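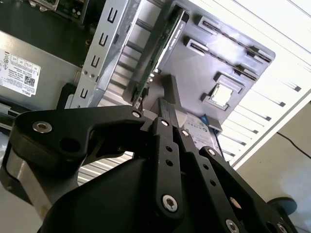
Gripper keeps shoving the card over instead of pulling it out, help!

Hanane Abdel Rahman
Hi all, I'm with the Gedley college robotics club and we're entering the teardown event at Etville in April. You get an old desktop tower with the side off and the arm has to take out the cards and memory without wrecking anything. Ours is a Dell we got for practice. Memory is fine, but whenever we go for the upright green card the fingers land a bit crooked and it leans over toward the heatsink. We've got 8 minutes per run and we're burning 2 of them on this one card! Grip force is set to 2000 in our software (whatever units those are, the person who wrote it has graduated). Anyone got past this?

Idun Holmgren
Oh, we fought with this for most of last term. Drop the force way down and close in two steps: touch, pause, then squeeze. If one finger gets there first you'll see the card shift during the pause, and you can nudge the wrist over before you commit. Also pull straight along the slot, not straight up from the bench. Our tower was sitting a few degrees off and we'd been levering the card sideways the whole time, argh. A bit of thin rubber on the fingertips helped too, but check the rules first.

Tawfik
had the same thing at Plavcombe, we just did the card last and took the points off everything else. check your wrist screws are tight as well mate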